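ホーム > 技術資料 > 家事・軽作業自動化 > 点検票および所見

家事作業自動化 適用可否点検票(窓まわり・台所・洗濯・作業場)

4月 改訂版
作成:ラウン(Ravn)技術評価室 アスガー・ミケルセン(Asger Mikkelsen)

1. 目的および適用範囲

本点検票は、住宅および小規模作業場における日常作業について、現時点で機械に任せることができるか否かを安全面から判定するために用いる。対象機種は、ボミス(Bomis)製の双腕移動機およびクルキア(Curkia)製の据置型単腕機の2機種とする。床面清掃専用機は対象に含めない。

点検はドルンベリ(Drunberg)試験住宅および併設の作業場において実施した。前回版からの主な変更は、第5項「窓まわり」の独立、ならびに判定区分「条件付」の定義の見直しである。

2. 判定区分

適:監視者が同室にいない状態で作業を開始してよい。
条件付:監視者が停止操作器を保持し、作業終了まで立ち会う場合に限り実施してよい。
否:人が行う。機械による試行は試験計画書の承認後に限る。

判定は作業ごとに行い、機種全体の評価として引用してはならない。同一作業であっても、設置環境が異なる場合は改めて点検すること。

3. 共通事項

3-1 非常停止操作器が作動すること
判定:適
所見:両機種とも確認済み。ボミス機は停止後に腕が緩やかに下がるため、腕の下に割れ物を置かないこと。

3-2 停止時に把持物を落下させないこと
判定:条件付
所見:電源遮断時、クルキア機は把持を維持した。ボミス機は把持力が低下する。ガラス食器および刃物については、本項を満たさないものとして扱う。

3-3 人の接近を検知して減速すること
判定:条件付
所見:正面からの接近には安定して反応する。背後からしゃがんだ姿勢で近づいた場合、減速が遅れる例があった。小児のいる住宅では、作業区域を柵で仕切ること。

3-4 作業記録が保存されること
判定:適
所見:時刻の記録にずれがあったため、水曜日の点検前に合わせ直した。

4. 台所および洗濯

4-1 食卓から流し台までの食器運搬
判定:条件付
所見:樹脂製食器は問題なく運搬できる。重ねた椀の内側に箸が残っている場合、機械はこれを検知せずに持ち上げる。事前に人が箸を取り除く運用とするなら、省力の効果は小さい。

4-2 食器洗浄機への収納
判定:条件付
所見:一枚ずつの収納は可能であるが、大皿を先に置くと後の皿が入らなくなる。配置の順序を機械側で組み替える機能は、両機種とも備えていない。

4-3 加熱調器具の操作
判定:否
所見:点火および鍋の移動はいずれも対象外とする。前回版の「条件付」は取り消す。

4-4 タオルの折り畳み
判定:適
所見:試行94回を通じ、安全上の問題は認められなかった。仕上がりの揃い方にはばらつきがあるが、本点検票の判定対象ではない。

4-5 衣類の折り畳み
判定:条件付
所見:ファスナーおよび紐が指部に絡むことがある。絡んだ状態で引き続ける動作を避けるため、引張り力の上限を必ず設定すること。

5. 窓まわり

窓の開閉および清掃は、利用希望の多い作業である一方、落下および挟込みの危険を伴う。本改訂では、動作の成否と周囲への危険とを分けて点検した。

5-1 取っ手の位置を正しく認識すること
判定:条件付
所見:暗色の取っ手を明るい屋外を背にして見る場合、輪郭は得やすいが、奥行きの推定が不安定になる。晴天時と曇天時の両方で確認を行うこと。夜間の結果をもって日中の判定に代えてはならない。

5-2 取っ手を回し、窓を開けること
判定:条件付
所見:L字形の取っ手は、指部を掛ける位置によって必要な力が大きく変わる。付け根に近い箇所を押すと指部がたわみ、外れた際に枠を打つ。握り部の先端寄りに掛けるよう教示すること。
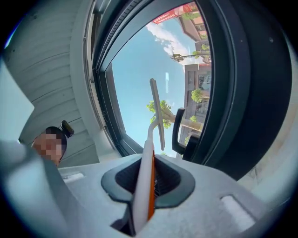 5-3 開いた窓の付近で腕の可動範囲が制限されること
判定:否
所見:開口部の外へ指部が出ないよう範囲を設定しても、窓の開き角が変わると設定値との整合が失われる。開き角を自動で読み取り、範囲を更新する機能が備わるまでは、開放した窓の前での無監視運転を認めない。監視者は腕と窓枠の間に頭部または手を入れてはならない。

5-4 窓ガラス内側の拭取り
判定:条件付
所見:窓を閉じ、施錠した状態に限る。押付け力の設定が弱い場合は拭き残しが生じるが、安全上は弱い側の設定を標準とする。上端の隅部は人が拭くものとする。

5-5 窓ガラス外側の拭取り
判定:否
所見:工具および布の落下を防ぐ手段が確立していない。一階の窓についても例外を設けない。

6. 作業場

6-1 空き箱の整理および積上げ
判定:適
所見:クルキア機のみ。積上げの高さは、設置時に定めた上限を超えないこと。

6-2 部品箱の補充
判定:条件付
所見:2000個を超える小ねじを収めた箱は、傾けた際に中身が片側へ寄り、把持位置がずれる。箱を小分けにした後に再点検する。

6-3 切粉の掃出し
判定:否
所見:切粉が関節部の覆いに入り込む。覆いの改良品が届くまで試行を停止する。

7. 是正事項

(1)ボミス機の電源遮断時における把持力の維持について、製造者に改善を求める。
(2)窓の開き角の読取り機能については、仮の治具による検証を先に行う。治具の取付けは窓枠に傷を付けない方法によること。
(3)停止操作器の置き場所を各室の入口に統一する。現在は台所のみ棚の上に置かれており、手が届きにくい。
(4)監視者の交代は8時および正午とし、交代時には機械を停止した上で申し送りを行う。

8. 総合所見

監視者なしで開始できる家事作業は、今回の点検範囲ではタオルの折り畳みに限られる。台所作業の多くは人の立会いを前提とすれば実施できるものの、立会いに要する時間が作業時間の短縮分を上回る場合がある。導入を検討する部署は、この点を費用の見積りに含めること。

窓まわりについては、取っ手の操作に一定の見通しがあるものの、開口部付近の安全確保が未解決である。第5項の判定は、是正事項(2)の検証結果が出た時点で見直す。それまでの間、試験住宅における窓の開閉は従来どおり人が行う。

お問い合わせ:ラウン技術評価室 | © Ravn | ページの先頭へ戻る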